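Musterwohnung bei Gondness: Ordnung auf Ansage

Die Einladung versprach einen »Blick in das aufgeräumte Zuhause von morgen«. Ich war am 2. November in der Musterwohnung von Gondness in Arkville und kam mit eher niedrigen Erwartungen. Der Eintritt ist frei, dafür steht man erst einmal im Flur und sieht einen Film über Schubladeneinsätze der Marke Cumov. Die Küche danach: nett, hell, viel zu leer. Wer so wenige Teller besitzt, braucht kein System.

Interessanter wurde es im Wohnzimmer. Auf dem langen Tisch lag, was in einer Familie eben liegen bleibt, Spielzeug und Medikamentenschachteln durcheinander, und daran sollte die Methode »Holloway« gezeigt werden. Erst nach Gebrauch sortieren, dann nach Raum, dann in Kästen. Das ist ungefähr das, was meine Großmutter auch gemacht hat, nur ohne Broschüre.
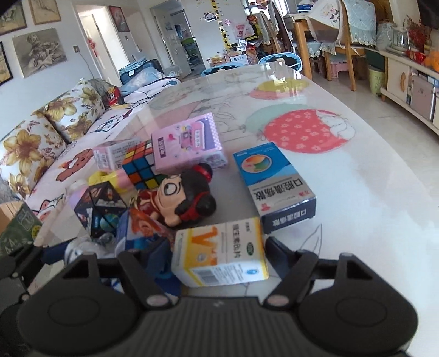 Lesezeit: 2 Minuten

Zwischen einem verdrehten Zauberwürfel und einem schwarzen Puzzlewürfel mit Weltraummotiv lag eine Mädchenfigur mit zwei Haarknoten auf der Seite, ein paar Handbreit weiter Vitamin B₁ und eine blau-silbergraue Schachtel, beides chinesisch beschriftet. Meine Frage, wohin in diesem System die Arzneimittel kommen, wurde mit »in die Box für Kleines« beantwortet. In einem Haushalt mit Kindern hätte ich gern etwas anderes gehört, nämlich oben und abschließbar. Auch zum Verfallsdatum — für mich der erste Griff beim Ausmisten — kam kein Wort.

Das Einsteigerset besteht aus Kästen in zwei Größen und kostet 60 Euro, die große Ausführung mehr als 200. In die kleinen Kästen passt ein Zauberwürfel gerade so, der Deckel schließt dann aber nicht bündig. Ich habe es mit einem Vorführstück vom Regal nebenan probiert. Die Etiketten zum Aufkleben sind dagegen brauchbar und einzeln zu haben.

Die nächste Vorführung ist im Februar, dann zum Thema Kleiderschrank. Parken kann man hinter dem Gebäude, die Buslinie 37 hält an der Ecke.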